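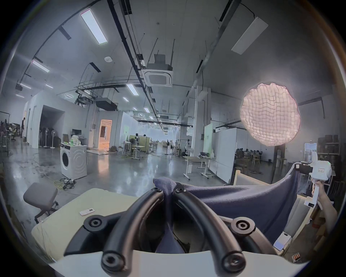
What does the Jorkura hand kit cost, and is it enough for small shops like ours? The pair of grippers is 481 dollars, and for practice with cloth I think it is enough.

Vindunico sells the kit for teams that want to record folding work by hand, before any robot arm is bought. You hold one gripper in each hand and do the task as the arm should do it later. I tried it with T-shirts and other soft things. The curved fingers hold a thin hem well, but my wrist was tired after nearly 42 folds. 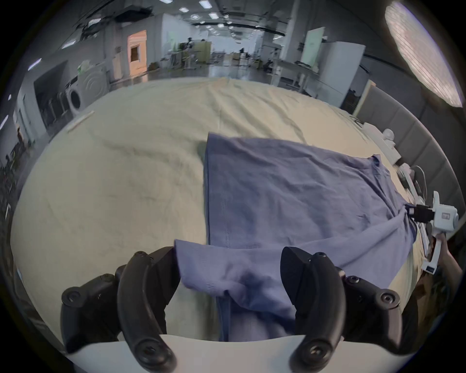

The manual is short and clear – only the chapter about charging needs a better translation. Storage is sold in plans, and the smallest one takes 300 recordings. For us in Cukdale this was too little, so please check the plan before you order. 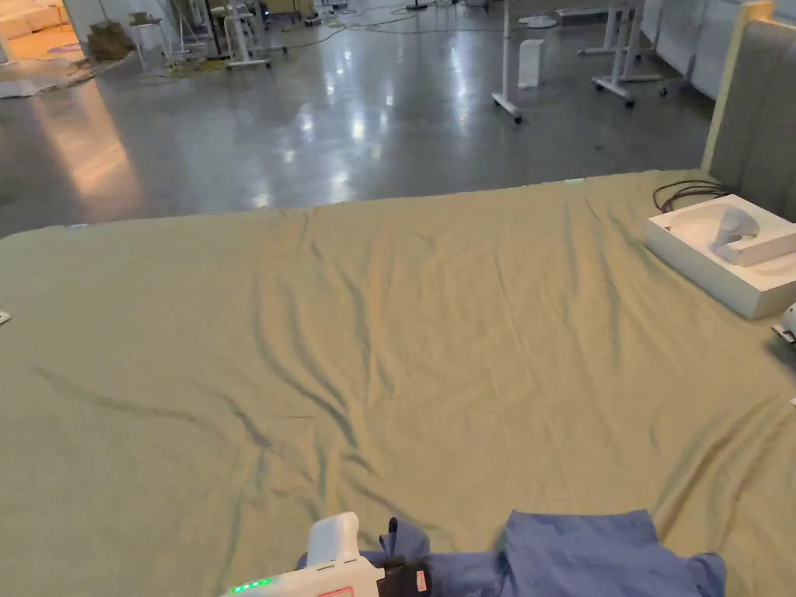 Noboru Honda wrote to me that he would wait until July, when Vindunico wants to bring softer finger tips. He works with knitted fabric, and the present tips pull his threads. For cotton I would not wait. Orders go by e-mail to Anika Ruiz-Ortega, and delivery took three weeks in our case.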